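A Morning on the Gripper Bench

By the time I'd hung up my coat, Loukia Drakos had already taken the first one apart. The body was on a towel, the yellow fingers were on a saucer, and the screws were in an egg tray with the pockets numbered in marker. She pointed me to the stool with a screwdriver and told me to keep my coffee on the windowsill, please, and I did, all morning, and it went cold twice.

I'd come to Poltolis to write about robots, and I suppose I'd pictured something with a fence around it. What Gorex keeps in its back workshop is much smaller. The Kivi is a gripper you hold in your hand. There's a person on one end, doing ordinary chores, and what the gripper sees gets recorded so that a robot arm can learn from it later. They go out to people's homes, they come back with lint in them, and everything between coming back and going out again is Loukia's business.

She has 53 on the books. I asked which was the worst and she reached for it without looking.

The routine starts with the label. Every unit carries a QR sticker on the body, and the sticker gets scanned before anyone touches a screw, because a unit that's been opened and closed again under the wrong number is a headache that can last for weeks (she had one of those last August and still brings it up). Then come the fingers. They're bright yellow, with a long slot through each, and they stand in a black slotted frame on top of the body. She works them open and shut by hand a few times with her eyes closed. I thought this was for my benefit, but she did it with every single one! She's feeling for a hitch partway through the travel, and when she finds it she says "hm" and puts the unit to her left.

The left side of the bench is the bad side. By eleven it had four grippers on it.

A hitch is nearly always fluff. Sweaters, fleece and towels all shed, and the shed stuff packs itself down at the foot of the fingers where you can't see it. Out come a stiff paintbrush and a pair of tweezers, and then the frame comes off and she blows through the slots with a rubber bulb made for cleaning watches. She won't use canned air. She did once, and it pushed the fluff further in.

I got to do one myself, and I'd like it on record that I lost only one screw, and that we found it. It was stuck to my sleeve.

Next is the part I'd have rushed. There are two round lenses on the face of the body, side by side with a silver rim on each, and a fingerprint on either one can spoil a day's recording. Loukia wipes them from the middle outward with a dry cloth, folds the cloth, and wipes again. She showed me a cloth she'd used for 10 units and it was grayer than I would have guessed. "People pick it up by the face," she said. "I would too. It's where your thumb wants to go."

Then the fingers get lined up. This takes the longest and it's a lovely thing to watch, if you like watching people be fussy. She closes the fingers on a strip of paper and pulls. If the strip comes out straight, good. If it swings to one side, one finger is gripping before the other, so she loosens the mount, nudges it, snugs it back down and tries a fresh strip. I watched her go through nine strips on one gripper, humming the whole time. The fingers themselves get replaced after 700 recordings, or sooner if the tips look shiny. The shop that makes them is called Gumau, a couple of streets over, and they come in paper bags like bread rolls.

I asked whether she ever used the things herself, and she laughed and said of course, how else would you know? Her own test is a sock. She picks it up off the bench by the toe, turns it over, lays it down flat, and if she has to think about her hands at any point then something isn't right yet. I tried with a freshly serviced one and had to think about my hands constantly, but she was kind about it.

What wears them out is real work, and most of the real work lately has been clothes. Laying out a sweatshirt on a bed sounds like nothing until you try it with two yellow fingers in place of five of your own. The bedspread slides about, the zipper catches, and the cloth goes in deeper than you meant it to. Some sessions have a flat gray board out on the bed as well. Loukia likes to look through the footage from a home before she opens the unit it came from. She can often tell from the way the fingers are sitting what she's going to find, and she keeps a notebook of guesses next to the egg tray. I was allowed to read it. She's right a lot. 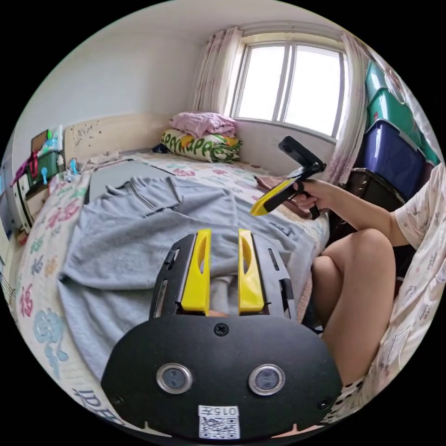
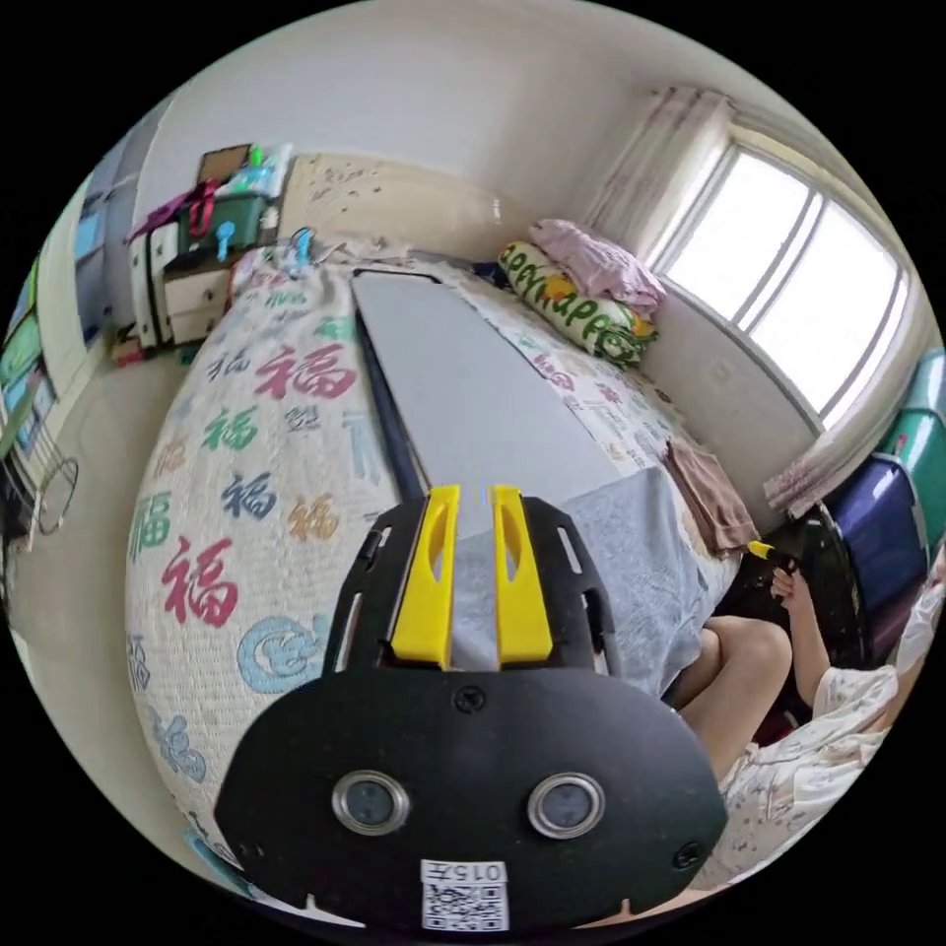
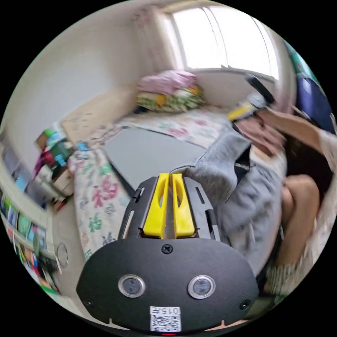
Kivi grippers out on a home visit, with the bed as the workbench.

We stopped for lunch with six on the finished side and the worst one still in pieces. One of its mounting screws had been overtightened by somebody in a hurry, and the head was chewed to a little round crater. Loukia cut a fresh slot across it with a blade, leaned on the driver, and it let go with a squeak I felt in my teeth. She dropped it into a jam jar of other ruined screws. There must be years of them in there.

Her advice for anyone getting a Kivi at home is short, so I'll pass it along. Carry it by the body with your thumb off the lenses. Brush the fingers when you finish, even if they look clean. Don't tighten anything. And if it starts to feel stiff, send it back and put a note in the bag saying what you'd been folding.

She had a bag like that waiting when we got back from lunch. The note said "bath mat," and she groaned and went to find the tweezers.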